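Ticket 728
Subject: Referral form loses the carer's details when a GP surgery sends it
Opened by: Intake desk, Nakidano Hospice at Home
Handled by: Urketti helpdesk
Status: Resolved, left open for comments

Message from the intake desk

Hello all, and thank you for being so quick with the last one. I'm afraid we have another puzzle for you. When a family refers themselves through the online form, everything comes through to us beautifully: the patient's name, the main carer, the best time to ring, even the note about the dog. When a surgery sends the very same form on a patient's behalf, the carer section arrives blank. We only spotted it when one of our nurses rang a house and asked for the patient, who was asleep, and the daughter who picked up was a bit hurt that we didn't know who she was. She'd been told her name was on the form.

I've gone back through what I can see from here. The surgery's printed copy does show the daughter's details, so they are being typed in. It's somewhere between their screen and ours that they go missing. We use the form for the day centre at Piątek House as well, and the same thing happens there.

Reply from the helpdesk

Thank you for such a clear account, and please do pass on our apologies to the daughter. Could you tell us whether the surgeries are choosing "Health professional" or "Someone else" at the top of the form? Also, do you know which browser they use? If it's easier to send us a screenshot with the names covered up, that's perfectly fine.

Message from the intake desk

They choose "Health professional", every one of them. I rang two surgeries to be sure and both were very patient with me. One uses Edge and the other has Chrome, and it goes wrong in both, so I don't think it's that. I also filled one in myself as a pretend nurse with a pretend patient, and the carer section vanished just as it does for them. Then I did it again as "Someone else" and it came through whole. I've marked both as tests so please don't let anybody ring them!

Reply from the helpdesk

That was a great help, and we've found your two test forms. The "Health professional" route was changed in September, when the consent question was moved to its own page. The carer section is saved only if that question has been answered, and on this route the question is skipped over without being shown. The details are still held in the Emow system, but they aren't passed to your intake list. So nothing has been lost for good, which I hope is a relief.

We've counted 362 referrals that came by this route and we can bring the carer details back for all of them. Of those, 56 are for people still waiting for a first visit, so we'd like to do those first if you agree.

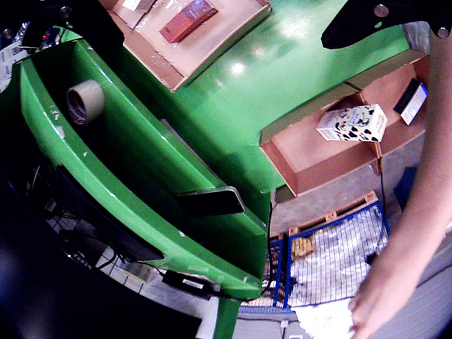
Message from the intake desk

Oh, that is a relief, thank you. Yes please, the waiting ones first. Would you be able to put a small mark beside each name you've restored? The nurses have been ringing round and writing carers' numbers into the notes by hand – some of them may be newer than what was on the form, and I'd hate to see those overwritten.

Reply from the helpdesk, 9 May 2024

All done. The restored details sit in a separate box called "Carer, from referral" and we haven't touched anything in the nurses' notes. The consent question now shows on both routes. If a surgery leaves it blank, the form will ask them to go back and answer it before sending.

Message from the intake desk

I've just tried it as my pretend nurse and the carer came through, phone number and all. I'll let the surgeries know this afternoon. Could we keep this open until the day centre has had a go too? They don't get many referrals, so it may be a little while before I can tell you.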